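Skumonside Tenants' Association
Minutes of the October meeting, community room, 7 p.m.

1. Laundry contract
Vunus wants to replace the machines and says usage will double. The meeting asked where that figure comes from. Vunus has sent a brochure and no readings. The present machines took 728 loads last quarter, which hardly suggests a crisis. No decision.

2. Winter supper
Budget held at $200. A proposal to hire Cheema to cater was turned down, as their quote left out plates, delivery and tax. Steamed buns stay on the menu.

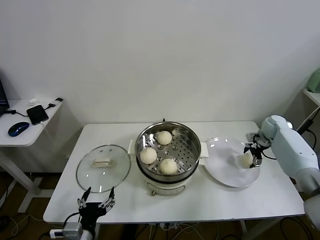
Ticket price was discussed again. Last year 187 people were said to have come, but ticket money doesn't match that, and the door list is missing. Price stays as it is until the list is found.

3. Parking
Kaltetti claims its new permit system will "pay for itself." The setup fee is $1,000. Asked how, their letter says "through savings." Members were not persuaded - several remembered the last system. Kaltetti to put the savings in writing.

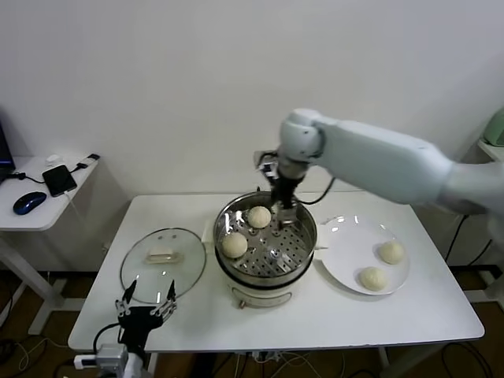 Minutes Secretary

4. Roof
The landlord reports the leak over the back stairs fixed. It was also reported fixed in June. Item stays open until after a heavy rain.

5. Any other business
Hall lights still on all night. Third request sent.

Meeting closed 8:40 p.m.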